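Home > Spaces > Rooms We Have Stood In
Tagged: lofts, mezzanines, white paint, other people's furniture

The Upstairs Downstairs Room at Sutherland

Every gallery on this site starts with somebody asking why we don't cover normal houses. We do. They get 30 views. The two-level rooms get 3,095, so up the stairs we go.

Sutherland is the sort of place that was painted white once and then painted white again to be on the safe side. The listing promised "a calm, flexible interior." Flexible I will grant them. On a June morning the calm had gone out for coffee, and the floor was busy from one wall to the other.
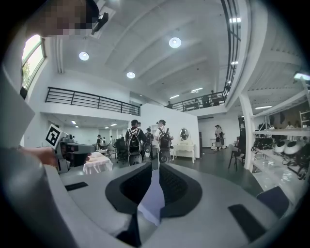
Main floor, looking toward the mezzanine. Round mirror on the vanity, black railings, three people upstairs with the better view.

I have a soft spot for the vanity table. It is white, like its surroundings, and it stands in the thick of things as if the bedroom had been called away. The shelving on the right is white too. The chairs are where the decorator rebelled – dark ones, against a gray floor.

The black window frames do most of the work. They come down in one long curve, and without them you could lose your bearings entirely and have to navigate by the railings. There is greenery outside the window on the left, for anyone missing a color.

Next gallery: the Stondiso stairwell – 300 steps and one handrail, which wobbles.

1,771 shares · 30 comments

We use cookies to remember which rooms you liked. Accept | Manage preferences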